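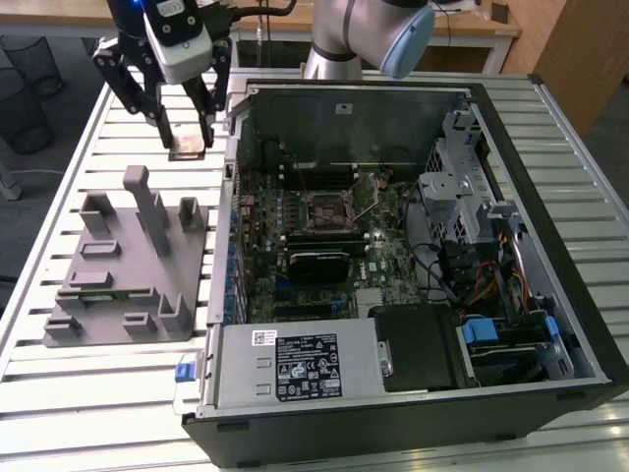 Computer on its side, waiting for a processor

June 22, 2021

I went to the Kavismont sale for fence insulators and came home with three goats. The insulators are still at the sale barn, as far as I know.

In my defense, they were the last lot of the day and the bidding had stalled at $40. I have never in my life been able to watch a thing stall at $40. They're sisters, or the card said they were, and one of them screamed the entire way down the Isovano road with her face pressed up against the back window of the truck. People waved. I waved back.

So now the pasture has cows in one half and goats in whichever half they like. I walked the whole fence line last night and found 2 low spots – the goats had already found both of them. A new roll of woven wire at Gazi Feed is $300, so those are some fairly expensive $40 goats.

The cows are not impressed. The old red one stood at the gate this morning and bawled at me until I quit pretending I couldn't hear her.

I'm told I should breed them in August if I want kids by the new year. I would like to get them to stay in one field first. If anybody over Ivis way has a used roll of wire sitting behind the barn, I'll trade hay for it. Or a goat – I'd let the loud one go pretty cheap.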